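Mi perro se come la comida en segundos y luego vomita, ¿qué hago?

Preguntado en Mascotas > Perros > Alimentación
845 visitas · 2 respuestas

Tengo una perra mestiza de cuatro años. Le pongo el pienso por la mañana y por la noche y lo traga sin masticar. Algunas noches lo devuelve entero al rato. El veterinario la revisó en noviembre y está sana, me dijo que coma más despacio y poco más. Probé un comedero Wanley de los de laberinto y lo vuelca. ¿Alguna idea que no sea cara?

Respuesta 1 (77 votos)

Reparte la ración en tres o cuatro tomas y humedece el pienso con agua templada diez minutos antes. Con el mío bastó eso. Si vuelca el comedero, ponle debajo una alfombrilla de goma o usa uno ancho y pesado, cuanto más bajo mejor. También sirve esparcir el pienso por el césped.
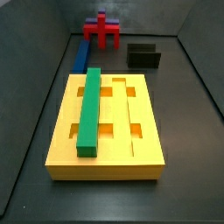

Bloque amarillo con una barra verde encima.

No le pongas piedras en el plato, que lo recomiendan mucho y se las pueden tragar. Y nada de correr después de comer, espera una hora por lo menos. 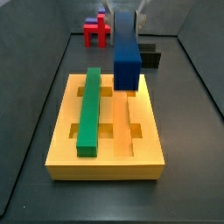 Si después de dos semanas con tomas pequeñas sigue igual, vuelve al veterinario y apunta antes a qué hora come y a qué hora vomita. Si se le hincha la barriga o tiene arcadas sin echar nada, ve a urgencias sin esperar.

Respuesta 2 (2 votos)

cambia de pienso, a la mia le pasaba con Hasidmont y con otro se le quito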